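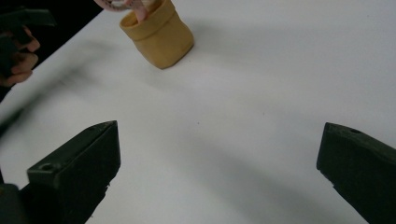

関係に「いつからいつまで」を付けたいのに、プロパティの両端には主語と目的語しか置けなくて、期間を書く場所が見つからないんですけど、みんなどうしてるんですか？ というコメントを前回の記事にもらいました。

わかります、私も最初にここで止まりました！ クラスを作ってプロパティでつないで、気持ちよく進んでいたところに、急に「この関係、途中で変わるんだけど」というデータがやってくるんですよね。今回は、関係そのものをクラスにしてしまうやり方（n項関係とか、関係の具体化とか呼ばれるもの）を、私がいじっている航路データのオントロジー「Ông」を使って順番に書いていきます。OWLとTurtleの読み方はざっくり知っている前提です。プレフィックスの宣言は長くなるので全部省きました。

1. まず、困る形を書いてみる

Brodholm線という航路があって、最初はNalisという会社が運航していて、途中からBrastlowに替わったとします。素直に書くとこうです。

ex:BrodholmLine a ex:Route ;
 ex:operatedBy ex:Nalis , ex:Brastlow .

これだと、いま両社が共同運航しているようにも読めます。Ôngでは暦の年ではなくダイヤ改正ごとの「期」で時間を数えているので、Nalisが第1期から第4期まで、Brastlowが第5期から、と書きたいわけです。

よくやってしまうのが、航路のほうに期間を付けるパターン。

ex:BrodholmLine ex:startTerm 1 , 5 ;
 ex:endTerm 4 .

1と5のどちらがNalisの開始なのか、この3行からは読み取れません（私は昔これをやって、半年後の自分に怒られました）。RDFでは値の並び順にも意味がないので、「1番目どうしが対応」みたいな約束も使えないです。

2. 関係にクラスを用意する

期間は航路の性質でも会社の性質でもなくて、「運航している」という関係のほうに付くものなので、それをクラスに昇格させます。名前はOperationにしました。

ex:Operation a owl:Class .
ex:onRoute a owl:ObjectProperty ;
 rdfs:domain ex:Operation ;
 rdfs:range ex:Route .
ex:byOperator a owl:ObjectProperty ;
 rdfs:domain ex:Operation ;
 rdfs:range ex:Company .
ex:startTerm a owl:DatatypeProperty ;
 rdfs:domain ex:Operation ;
 rdfs:range xsd:integer .
ex:endTerm a owl:DatatypeProperty ;
 rdfs:domain ex:Operation ;
 rdfs:range xsd:integer .

クラス名は名詞で付けるのがおすすめです。OperatedByRelationみたいな名前にすると、あとで人に見せたときに毎回説明することになります……。「契約」「所属」「運航」「貸出」あたりの、業務の人がふだん口にしている言葉が見つかればそれで決まり！

3. インスタンスを書く

ex:op1 a ex:Operation ;
 ex:onRoute ex:BrodholmLine ;
 ex:byOperator ex:Nalis ;
 ex:startTerm 1 ;
 ex:endTerm 4 .
ex:op2 a ex:Operation ;
 ex:onRoute ex:BrodholmLine ;
 ex:byOperator ex:Brastlow ;
 ex:startTerm 5 .

op2にはendTermを書いていません。Ôngでは「終わりの期がなければ継続中」と決めています。9999みたいな大きい数字を入れる流儀もありますが、集計のときに平均がとんでもないことになるので私は使わなくなりました。ただし「継続中」と「いつ終わったか不明」が混ざるデータなら、状態を表すプロパティを別に足してください。

4. 制約を付ける

運航には航路がひとつ、会社がひとつ。これはOWLのカーディナリティ制約で書けます。

ex:Operation rdfs:subClassOf
 [ a owl:Restriction ;
 owl:onProperty ex:onRoute ;
 owl:cardinality "1"^^xsd:nonNegativeInteger ] ,
 [ a owl:Restriction ;
 owl:onProperty ex:byOperator ;
 owl:cardinality "1"^^xsd:nonNegativeInteger ] .

で、ここがつまずきやすいところ。会社を書き忘れたOperationを推論器に渡しても、エラーは出ません。開世界仮説なので「どこかに会社がいるんだろうね」と解釈されて終わりです。会社を2つ書いた場合も、両者が別物だと宣言していなければ「同じ会社なんだね」と推論されることがあります（NalisとBrastlowがowl:sameAsでつながったのを見たときは変な声が出ました）。入力漏れを見つけたいならSHACLで別にチェックするのが早いです。

ex:OperationShape a sh:NodeShape ;
 sh:targetClass ex:Operation ;
 sh:property [ sh:path ex:onRoute ;
 sh:minCount 1 ; sh:maxCount 1 ] ;
 sh:property [ sh:path ex:byOperator ;
 sh:minCount 1 ; sh:maxCount 1 ] .

5. 期を指定して問い合わせる

第5期の運航会社を出すSPARQLです。

SELECT ?route ?company WHERE {
 ?op a ex:Operation ;
 ex:onRoute ?route ;
 ex:byOperator ?company ;
 ex:startTerm ?s .
 OPTIONAL { ?op ex:endTerm ?e }
 FILTER ( ?s <= 5 && ( !BOUND(?e) || ?e >= 5 ) )
}

OPTIONALを忘れると、継続中の運航がごっそり結果から消えます。結果が妙に少ないときはまずここを見てください。上のデータならBrodholm線はBrastlowだけが返ります。

6. 近道を残したい場合

毎回Operationを経由するのが面倒なら、operatedByをプロパティ連鎖で導き出せます。

ex:operatedBy owl:propertyChainAxiom
 ( [ owl:inverseOf ex:onRoute ] ex:byOperator ) .

航路から運航へ逆向きにたどって、そこから会社へ、という道順です。期間は無視されるので、意味は「一度でも運航したことがある」になります。私はこの意味に合わせてeverOperatedByに改名しました。もうひとつ、OWL DLの範囲で使うなら、連鎖で定義したプロパティにはカーディナリティ制約を付けられません。元のoperatedByに制約を付けていた人は先に外しておきましょう。

既存データを移すとき

Ôngには直接つないだoperatedByが1,058件ありました。CONSTRUCTでOperationのひな形を作って、期は元の台帳から埋めていく形です。最初に100件だけ移して、さっきのSHACLを通してから残りを流しました。いきなり全部やらなくて本当によかったです。startTermが文字列で入っていて、比較がまるごと空振りしていたので……。

移し終わるとOperationは1,088件。増えた分は、同じ会社がいったん撤退してまた戻ってきた航路でした。前の形では同じトリプルに潰れて見えなかったんですよね。こういう出戻りは1つのOperationにまとめず、期間ごとに別のインスタンスにします。

IRIの付け方だけ補足を。航路名と会社名をつなげてIRIにすると、この出戻りのところでぶつかります。開始の期まで含めるか、連番かUUIDにするのが無難です。空白ノードでも書けるんですが、あとから「この運航の出典はこれ」と外から指したくなったときに困るので、私は全部に名前を付けています。

期間どうしの重なりチェック（同じ航路に同時に2社いてはいけない、みたいなやつ）はSHACL-SPARQLの出番で、長くなるので次の記事にまわします。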